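Vovmont Students Open Second Season of Hand-Held Gripper Project

VOVMONT, October – The Vovmont Technical School robotics club has begun the second season of its gripper project, in which students design, build and maintain hand-held gripping tools. The club has 37 members this term, including 17 who are new to robotics.

The project is supported by a grant of $3000 from Fernar, a regional supplier of machine parts. The funds will cover screws, pad material and shop time through the end of the school year.

Students work in pairs. Each pair is responsible for one tool and keeps a written log of its condition. Gripping pads are a main subject of study this season, and members will compare several materials for hold, wear and ease of replacement.

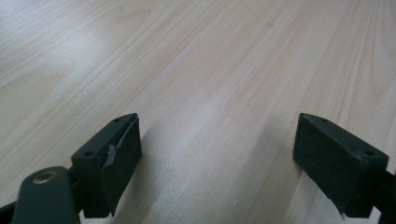
Two gripper fingers over a wooden surface. The pad on the left finger has a torn flap.

Under the test plan, each new set of pads will complete 100 grips before it is inspected and graded. Results will be entered in a shared record, and pads that fail inspection will be kept for comparison.

"Our students learn a great deal from parts that wear out," the school said in a statement. "We are grateful to Fernar for supporting work that includes repair as well as design."

The club will present its findings at the Ngcobo Student Engineering Showcase in the spring. Teams will also enter the Wonetti Challenge, a regional contest in which tools are judged on sorting and stacking tasks.

Membership is open to all students at the school. No earlier experience is required. Meetings begin at 3:30 p.m. in the machine shop.

Media inquiries may be directed to the Vovmont Technical School communications office.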